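Section 4. Folding Towels at the Long Table

Read this section before your first turn at the table. It covers bath and hand towels only. Sheets and table linen are in Section 5.

Before you start

Towels come up from the dryers in Juvham carts. Take the cart with the green tag first. Carts with a red tag have not been checked for stains and go to Gifty Bonsu at the sorting counter.

1. Wipe the tabletop with a dry cloth. Lint from the last batch sticks to plush towels and is hard to get off again.

2. Park the cart at the short end of the table and lock both front wheels.

3. Feel one towel from the middle of the load. If the hem is still damp, send the whole cart back for another ten minutes.

Caution: Do not leave warm towels packed in the cart over a break. They hold heat in the center of the pile. Spread them out or leave the dryer door open.

Spreading the towel

4. Lay one towel on the table with the care label facing down and the long side toward you.

5. Take the two near corners and pull gently outward. Let go before the towel starts to drag across the table.

6. Smooth from the middle to the edges with long strokes. A plush towel will always keep a few ripples. Leave them alone unless they run all the way to a hem.

Note: Do not shake towels over the table. Shake them over the cart if they need it.

Making the fold

7. Bring the left short side over to meet the right one. Line up the hems, not the corners. Corners stretch in the wash and may be off by a finger's width.

8. Fold in thirds the other way, near side first, then far side.

9. Turn the towel so the rounded fold faces the front of the shelf.

Two people can work on one bath sheet. Stand at opposite ends, agree on who calls the fold, and keep cords and bag straps out of the space where you walk. 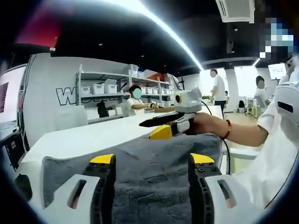

For hand towels, skip step 8 and fold in half a second time. The finished piece should match the width of the shelf marker.

Stacking

10. Stack bath towels in piles of 4 and hand towels in piles of 40. Split the hand towels between two shelves if the pile leans.

11. Keep colors apart. Gray goes on the Fellodard rack, white on the wall shelves.

12. Write the pile total on the shelf card and initial it.

Caution: Do not press down on a stack to make it fit. Start a new one.

If the rack is full, ask Yasuo Hamada for the key to cabinet 287. Return the key before the end of your shift. Torn hems and pulled loops go in the repair bin by the door, folded once, with the damage on top.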